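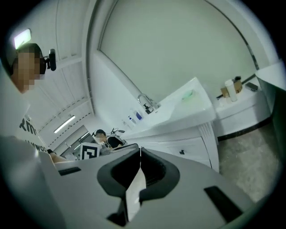
Stehende Person, weißes T-Shirt mit schwarzem Aufdruck

Forum > Textil > Druck und Veredelung > Aufdruck wird nach Wäsche rissig

rmulder
04.02.2020
Ich bedrucke T-Shirts in Kleinserie, einfarbig schwarz auf Weiß, Plastisol über Sieb. Nach fünf Wäschen bei 40 Grad zeigen sich bei einem Teil der Ware Querrisse in den breiten Buchstabenstämmen. Dünne Linien halten. Gewebe: Baumwolle, Single Jersey. Zwischentrocknung keine, ein Durchgang im Tunnel, Anzeige 160 Grad. Betroffen sind 33 Stück einer Charge von 171. Woran liegt das?

Kondalow
Unterhärtung. Die Anzeige am Tunnel gibt die Lufttemperatur oder die des Strahlers wieder, je nach Fühlerposition. Maßgeblich ist die Temperatur im Farbfilm, und zwar durch die gesamte Schichtdicke. Breite Flächen tragen mehr Farbe auf, der Kern bleibt dort kälter. Messstreifen mitlaufen lassen, direkt neben dem Druck aufkleben.

h_wouters
Bei 33 von 171 würde ich zuerst die Position auf dem Band prüfen. Tunnel dieser Größe haben am Rand gern einen Abfall von rund 2 Prozent und mehr. Weißt du noch, welche Teile außen lagen?

rmulder
Nein, wurde nicht protokolliert. Messstreifen sind bestellt.

Drekgate
Widerspruch zu Kondalow. Unterhärtete Farbe kreidet oder löst sich flächig ab. Gerichtete Querrisse sprechen für zu geringe Dehnung des Films, also falsche Farbe für Jersey. Stretch-Additiv einmischen, nach Datenblatt dosieren, fertig.

Kondalow
Das ist so nicht richtig. Ein nicht durchgelierter Film hat eine deutlich geringere Bruchdehnung und reißt bei Belastung quer zur Zugrichtung. Beide Ursachen ergeben dasselbe Bild. Unterscheiden lässt sich das mit dem Lösemitteltest, vorausgesetzt die Farbe ist dafür geeignet. Und bei falscher Farbe wären alle 171 Teile betroffen.

Drekgate
Sofern alle gleich oft gewaschen und gleich getragen wurden. Das steht oben nirgends.

rmulder
Gewaschen wurden alle fünfmal, in derselben Maschine. Getragen nicht.

Tamer M.
Welches Sieb? Mit einem 43er legt man bei breiten Stämmen leicht doppelt so viel Farbe ab wie nötig — das verschärft beides. Ich würde auf 61 gehen und den Rakelwinkel steiler stellen.

rmulder
43er, Rakel ca. 65 Shore. Deckung war auf Weiß eigentlich nie ein Problem.

h_wouters
Dann gibt es für das grobe Gewebe keinen Grund. Schwarz auf Weiß deckt auch mit 77.

Drekgate
77 halte ich bei Plastisol auf Jersey für übertrieben. Die Fasern stehen durch, der Druck sieht nach der ersten Wäsche grau aus.

h_wouters
Drucke ich seit Jahren so. Fibrillation hängt an der Garnqualität, weniger am Sieb.

rmulder
Messstreifen sind da. Bandmitte 158, rechter Rand 146, linker Rand 157. Bandgeschwindigkeit reduziert, Ware nur noch mittig aufgelegt, Sieb auf 61 gewechselt. Waschtest läuft.

Kondalow
Den rechten Strahler trotzdem prüfen. Elf Grad Differenz zwischen den Rändern kommen nicht von der Raumluft. Und beim nächsten Mal bitte nur eine Größe pro Versuch ändern, sonst ist das Ergebnis nicht zuzuordnen.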